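3.2 Folding and presentation of the hand towel

Of all the small items we followed through the service routine, the hand towel gave us the richest material, and we were delighted by how much there was to learn from it. Guests handle it for less than a minute. In that minute they notice its warmth, its weight, its smell, and above all the way it has been folded, and they were eager to talk about every one of these when we asked them afterward.

We compared two ways of preparing the towel at both sites, Jenusville and Hendness. In the first, which the staff call the long roll, the cloth is folded in thirds along its length and then rolled into a thick bundle. In the second, the flat fold, it is halved and halved again and laid down as a square. Both were served on the same kind of shallow metal tray with a raised rim, and the towels came from a single batch so that wear would not confuse the results. Across the study 968 towels were served, and each was scored by the guest who received it on a short card with 4 questions.

Tray placement mattered more than we expected. Our first plan had the towel lined up with the long side of the tray, simply because it looked tidy on the drawing. Neville Sedgwick, who trained the staff at Hendness, suggested early on that we try it on the diagonal, and the scores for ease of pickup rose right away. A bundle set at an angle leaves open tray on either side, so the fingers can close around one end without scraping the rim.
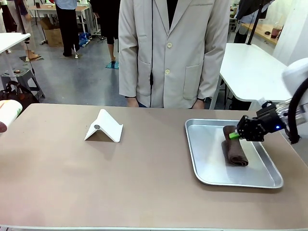 The gain was largest for guests who reached across the table with their weaker hand, and it held for both kinds of fold, though the long roll benefited more. A flat square has four corners that all look alike, and several guests told us they were unsure which to take hold of. With the roll there was no such pause. One guest at Jenusville wrote on the card that the towel "seemed to be handed to me even though it was lying down," a comment we have quoted to each other many times since!

Color also came up often, which was a pleasant surprise, as we had not asked about it. Dark towels were described as restful and generous, and light ones as fresh. We had picked brown for the main series for a dull reason (it hides tea stains), yet guests read it as a choice made for their comfort. Against bare metal the contrast is strong, and the folds at the end of the roll show up clearly even in soft light. Figure 4 gives the pickup scores for each fold and angle, with the two sites plotted separately.

Figure 4. Mean ease-of-pickup score by fold (long roll, flat fold) and tray angle (straight, diagonal), Jenusville and Hendness.

We also timed the folding itself. New staff needed 80 seconds for their first long roll and were down to 30 by the end of the training afternoon. The flat fold was quicker to learn, and two of the trainees preferred it throughout. Their rolls tended to loosen at the outer end, which the guests noticed and marked down. Tucking the last edge under before setting the towel on the tray cured most of this, and we adopted the tuck for all later sessions, including those reported in Section 3.3 on cups and saucers.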